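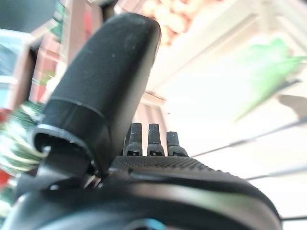
Florneck brings its refill shop to Jurnton

Tue 20 January

Well, I've been wanting to write this one for a long time! Florneck is opening a second refill shop, and it's going to be in Jurnton, in the old shoe repair place on the corner by the bus stops. The doors open in March, and I couldn't be more pleased.

If you don't know us yet, I run Florneck, a shop where you bring your own jars, tubs and bottles and fill them with as much or as little as you want. Rice, oats, lentils, washing-up liquid, that sort of thing. You weigh the jar when you come in, fill it up, weigh it again and pay for what's inside. I started with a market stall and 30 kinds of dry food, and a lot of people told me to stick to the stall. I'm glad I didn't listen (my mum was one of them, and she now does her whole weekly shop with us).

We asked our customers last autumn where they'd like to see us next, and 813 people filled in the form. Jurnton came out well ahead. Lots of you wrote that you were catching two buses to reach us with a bag full of empty jars clanking away on your knees, which made me feel a bit guilty, to be fair.

The new shop is bigger than the first one, so there's room for things I've always had to say no to. Kiani, the bakery two streets away, will be bringing us bread and seeded rolls 5 mornings a week - still warm if you get in early enough. Jirnitz will be supplying all our soaps and laundry liquids, and they take their empty drums back to be filled again. I spent most of a wet afternoon at their place sniffing things, and came home smelling of lavender and oranges all at once. 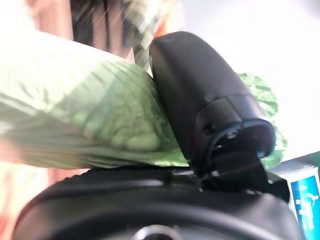
Pale green crinkled plastic bag.

I do get asked about bags a lot, so let me say it plainly. Bring whatever you've got. Old carrier bags, bread bags, ice cream tubs, the jar from last year's pickled onions - as long as it's clean and dry, you can fill it. You don't need to buy a matching set of anything to shop with us, and please don't throw out good tubs to make room for pretty ones! We'll also have a shelf by the door where you can leave spare jars for other people to take.

Opening week will have tastings every afternoon, and if you spend £3 or more you'll get a free scoop of porridge oats to take home. The shop will be open Monday to Saturday, with a late evening on Thursdays for anyone who can't get away from work. There's a ramp at the front and the aisles are wide enough for a double buggy (I borrowed my sister's to check).

We're looking for part-time staff too, so if you like a chat and don't mind sweeping up lentils, pop into our first shop and ask for a form.

Press are welcome to come and look round before we open. Just ring the shop or drop in and we'll find a time. I'll put the kettle on.

Ends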